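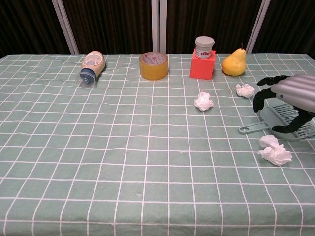 What kind of cloth should I put under a still life if I want to practice perspective?

A plain, light-colored cloth with a thin grid printed on it. The lines give you a ready-made perspective drawing to copy, and they show you exactly where each object sits on the table.

I've been teaching a beginners' drawing group for a few years now, and the gridded tablecloth is still my favorite piece of equipment (it gets more use than the easels!). You can set this up at home in ten minutes with things from the kitchen and the junk drawer, and you'll get a whole evening of drawing out of it.

What you need

A table, any size
A tablecloth with a grid of thin lines
A dark curtain or blanket to hang behind
Four household objects
Paper, a soft pencil, an eraser, a long ruler
Masking tape

Choosing the cloth

Look for thin lines and big squares. Gingham is fun to paint, but the filled-in checks are a lot to handle while you're still working out where things go. Pale green with white lines is lovely because the grid stays quiet and your objects do the talking. If the lines are too faint for you, lower the lamp or sit a little closer before you give up on the cloth.

Don't iron it to death. A few ripples toward the back are great practice, and a line that bends over a wrinkle tells you more about fabric than an hour of shading folds out of your head.

Choosing the objects

Go for different shapes and different surfaces. My usual lineup is a plastic squeeze bottle, a roll of amber packing tape, a foam cube and a pear, and I really can't recommend that group enough. You get a long shape, a round flat one, a box, and something from nature that doesn't follow any rules at all.

The packing tape is the star. Light comes through the layers and the edge of the roll glows like honey. Set it on its flat side so you can see the top, and you have two ellipses to draw, one inside the other. Loubna Tawfik, who shares the Tuesday group with me, starts every new student on the tape and nothing else.

The foam cube should be a strong color. Red-orange against pale green is about as cheerful as it gets, and because foam is matte you can see the light side and the dark side without shiny spots getting in the way.

Lay the bottle down on its side and turn it at an angle. A standing bottle is mostly symmetry. Once it's lying down, with the cap pointing off toward one corner, you have to look properly at which way it's heading.

Setting up

1. Push the table up close to the backdrop. A dark brown curtain with pleats works very well, and the vertical folds give you something to check your uprights against.

2. Spread the cloth so the grid runs square to the front edge of the table. Tape the corners underneath if it slides.

3. Place your objects in a row toward the back. I know every book says to cluster and overlap them! Do that next week. With a row, you can see the empty cloth in front, and that open stretch of grid is what we're here for.

4. Leave uneven gaps. Try to break up anything that looks like a police lineup.

5. Put one lamp to the side and switch off the ceiling light.

6. Sit down and decide on your height. Sitting higher opens up the squares, sitting low squashes them. Put a bit of masking tape on the floor by your chair legs so you can come back to the same spot after a break.

Drawing the grid

Start with the back edge of the table, one light line across the page. Then hold your ruler at arm's length, close one eye, and line it up with one of the grid lines running away from you. Keep the angle and bring it down to the paper. Do the same for a line on the other side. Extend both upward very lightly until they cross — that's your vanishing point, and all the other lines running that way should head for it too.

Now the lines going across. They get closer together as they go back, and this is where nearly everybody goes wrong, me included. We know the squares are equal, so we draw them equal. Measure the nearest row against your pencil, then the next, then the next. When you have three or four rows, draw a diagonal through the corners of the first square and keep it going. It should pass through the corners of the squares behind it, too. If it misses, your spacing is off.

Leave the wrinkled parts for last and draw them by eye.

Placing the objects

Count squares from the side to find where an object touches the cloth. Draw the footprint first, as if the object were made of glass, and build upward from there. For the roll of tape, fit the bottom ellipse into its patch of grid before you touch the top one. For the cube, compare its bottom edges with the nearest grid lines. Are they parallel, or is it turned a little?

The pear gets no construction lines from me. Find the widest point, mark the top and the bottom, and go for it.

Paper

I like a sheet with some tooth, and erasing is heavy going on thin stuff. Crisóforo Chávez, one of our regulars, draws his grid in hard pencil and the objects in soft, and his pages come out much cleaner than mine.

Next time, leave the cloth where it is, move your chair to the corner of the table and draw the whole thing again.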